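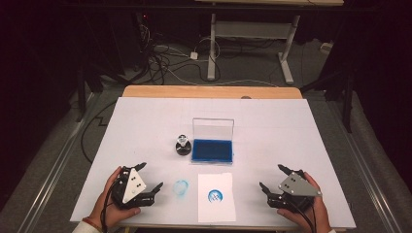 Teaching by hand

The Vullora kit from Istunier comes in a carrying case the size of a toolbox. It holds a pair of hand-held grippers, the cables, a power supply and a short printed guide. The price is $2000, and there is no robot arm in the box. You hold the grippers, do a job with them, and the software records how the fingers moved. Later, those recordings are used to train an arm.

Istunier sells the kit to small companies that want to try automation before they pay for an arm. One of them is Breathnach, a print finishing shop where Treasa Coughlan runs the bench work. She has had the kit since May.

"We stamp certificates, delivery forms, all kinds of paper," she says. "It's dull work and it has to be straight. I wanted to see if it could be taught."

Stamping turned out to be a fair test. The stamp is small, with a clear handle that is awkward to hold, and the blue ink pad sits inside a clear plastic box with a lid that opens upward. One gripper can steady the sheet while the other does the inking and pressing. Press lightly and the ring comes out faint. Let the sheet slide and the mark ends up crooked, or on the board.

Coughlan works on a large white board laid over the table, with a light pencil grid on it. The guide recommends a plain surface. The grid was her own idea, to help put things back in different spots between takes.

Her first session produced 376 recordings, and she threw out a good share of them. Luana Xavier, who handles training for Istunier, says that is normal. The company suggests 200 good takes for a simple job and more for anything where paper moves.

The grippers are comfortable for an hour or so. After that the wrist starts to notice. Each one has its own cable running back past the hand, and you learn to keep it clear of your sleeve. A cordless version is planned, but Istunier would not give a date or a price.

Setup took Coughlan most of a morning. The marked plates on top of the grippers have to be checked before each session, which adds a few minutes. The software is plain and easy to follow, though deleting a bad take needs too many clicks.

Support is by email only. Coughlan wrote in twice and got a useful answer the same day both times. Spare fingers are sold in packs of 2.

Training is charged separately, by the job.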